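Session 4 – Collecting demonstrations for a pick-and-place policy

Course notes, Grultville teaching lab. Section 4.3 was written by Rosalía Prieto; the rest is carried over from last year with corrections.

4.1 What counts as an example

An example is one complete episode: both arms start in their ready poses, the operator carries out the task, and the arms return. Each episode is stored as synchronised joint positions, gripper openings and camera streams. For the exercise the task is a single transfer between the table and a basket. Keep the instruction text identical for every episode in a block, including the spelling.

The wrist view carries most of the information at close range. Near the rim it may hold only weave, table and part of a finger, and the policy must still choose a motion from it.

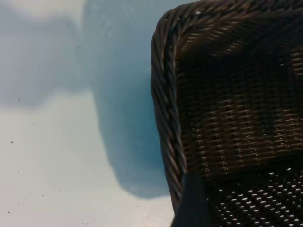 Joint positions are therefore recorded in the same time step as the images and passed to the network together with them. A lag between the two streams does more damage than a moderate amount of image noise. Check the lag before each block with the Tretby script and write the value in the block header.

4.2 Spread of starting positions

Divide the reachable part of the table into cells and draw the cell at random before placing the object. Operators who choose positions by eye drift towards the ones they find easy. Orientation is drawn separately, for placements on the table and for placements in the basket alike. Objects with a long axis should be gripped near the middle unless the block header says otherwise.

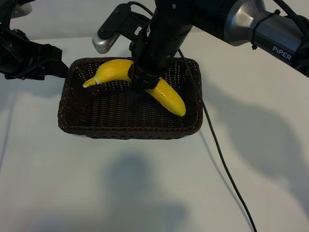 Record 50 episodes per block, then stop and review. The full set for this session has a target of 1,000 episodes, of which the first 600 are used for the baseline run. Last April's group finished with 782 after review, and the baseline was not affected.

4.3 Grasp approach and the idle arm

Three kinds of approach appear in the Kemppainen logs: straight down, angled, and sideways with contact. Only the first two are accepted here.
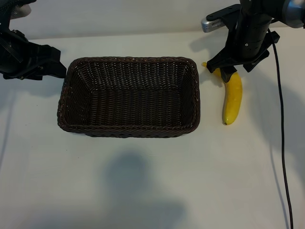

Label the approach phase from the first commanded motion to the moment the fingers begin to close. The end of this phase is the hardest boundary to place, and two annotators will often differ by several time steps. With the gripper above the stem end of the banana and its two fingers hovering there, the label is still "approach". "Grasp" begins with the closing command, whether or not there is contact. The idle arm is labelled "hold" throughout, and its joint values are kept in the file. Do not mask them – the policy has to learn to keep that arm still.

4.4 Review

Reject an episode if a stream has dropped out, if the operator paused for longer than the limit in the header, or if the object was moved by hand after recording began. A failed grasp followed by a clean second attempt is kept and tagged "recovery". Bonifacio Urquijo's comparison on the Deltetti set, handed out in Session 3, gives the argument for keeping these.

Submit the block header, the review sheet and the list of rejected episodes. Raw streams stay on the lab disk.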